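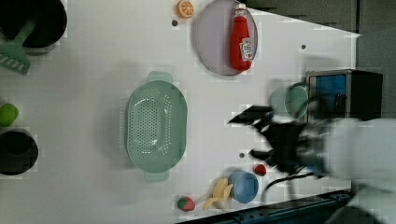
Figure 4. Tabletop with kitchen set laid out, arm working from the right.

4.2 Rules for a shared table

Read this section before the arm has power. Reading it afterward is also allowed, but you will be reading it with regret.

1. Put the colander down first, near the middle, and arrange everything else around it. It is the biggest easy target on the table, and new operators deserve one.

2. Keep at least 6 inches of bare table between the arm's resting position and the nearest item. A banana does not count as bare table.

3. Lay bottles on their sides. A standing bottle will fall over eventually, and it prefers to do so during a long run.

4. Set the speed limit to 28 percent for any layout you have not run before. You may raise it after four clean runs. "Mostly clean" is a term Mahfuz Roy has asked us to retire.

5. Check the gripper cable through the full reach of the arm, by hand, with the power off. It should neither pull tight nor catch on the table rail.

6. Say "live" out loud, wait for an answer from everyone in the room, then start. Feeling silly is normal and passes by June.

CAUTION: Do not reach in to straighten a cup while the arm is moving. Press stop, wait for the arm to hold still, then straighten the cup. The cup can wait - it has no other plans.

CAUTION: Play food only. The Drirulik cell tried a real strawberry once, and the cleaning bill is still pinned up at Harnell.

Note: Fruit may lie directly on the table or in a bowl. Write down which before you start. Two layouts that differ by one berry are two layouts, and the log sheet has room for 176 of them.

Note: If a pot sits partly outside the marked work area, leave it out of the task list. Send complaints about this rule to Cúc Hứa, who wrote it and likes it.

Go to 4.3 for the stop button test.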